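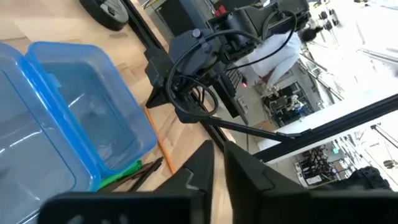 Two robot arms at a wooden worktable, with a pair of blue plastic tubs.

Can a machine do the tidying yet?
Household and workshop tips, by Els Van Wijk
21/05/2024

Readers keep asking whether it is worth waiting for a robot before buying another set of storage bins. The short answer is no. Buy the bins. The longer answer depends on which chore you mean, and some of the things that help a machine will help you at your own bench today.

Sorting small parts
This is the chore where machines do best. An arm with two fingers can pick up a block or a bottle cap and drop it in a tub, provided the pieces are spread out and the tub stays where it was. A heap is much harder. Thijs Martens runs the repair bench at Clamero and tried an arm on a mixed tray of 100 screws and spacers. It placed 56 in the right tub before he stopped it. He finished the tray by hand in less time than it took him to set the machine up.

If you sort by hand, do what he does for the arm:
Tip the parts onto a flat surface and spread them in a single layer.
Use open tubs with low sides. Lids and deep boxes slow down fingers of any kind.
Mark where each tub goes with colored tape, so it comes back to the same spot.
Take out the long, thin pieces first. They roll under everything else.

Clearing a table
Partly possible. A machine can move cups and boxes it has been set up for. It has trouble with anything clear or shiny, and a see-through tub can give it as much trouble as a drinking glass. Solid-colored bins are easier. They also hide the contents, so put a label on the short side that faces you.

Folding laundry
Slow. Towels and washcloths go reasonably well because they are square. Shirts take minutes each, and fitted sheets are best left to people. To speed up your own folding, sort by shape before you start and do all the flat pieces first. Leave socks for the end and pair them on top of the finished pile.

Wiping and scrubbing
Floors have been handled for years. Counters are another matter, mostly because things are standing on them. A machine that wipes has to lift the toaster, wipe, and put the toaster back. Keep the counter as bare as you can stand and the job takes you 2 minutes.

For an unfinished or oiled wood top, wipe along the grain with a damp cloth, then dry it with a second cloth. Don't leave water standing at the joints between strips. Tape residue comes off with a little cooking oil left on for a few minutes. Wash the spot with mild soap afterward, and try it on a hidden corner first.

Loading the dishwasher
Plates yes, if they are already scraped and stacked. Cutlery, not well. Knives and thin utensils lie flat against the counter and there is nothing to get hold of. The same goes for thin tools on a bench. Lay them on a folded cloth or a rubber mat and they are easier to pick up, for you as well.

Keeping cables out of the way
Any powered tool that moves needs slack in its cable, and slack catches on things. Leave enough for the full reach, move the tool through its whole range once by hand with the power off, and see what the loop touches. Hook-and-loop straps are better than zip ties here. You will be changing them.

What it costs
Toon Mertens of Stovumside put a basic hobby arm on his bench last March for 500 euros, without the table or the mounting parts. He uses it to hand him the same bracket over and over while he drills. He is satisfied with it for that. He still sweeps up himself.

If your shop repeats one motion all day with one kind of part, an arm may be worth a trial. For a kitchen or a family garage, put the money into shelves and good light.

Next month: getting rust off hand tools, with a method sent in by Aksel Lykkegaard.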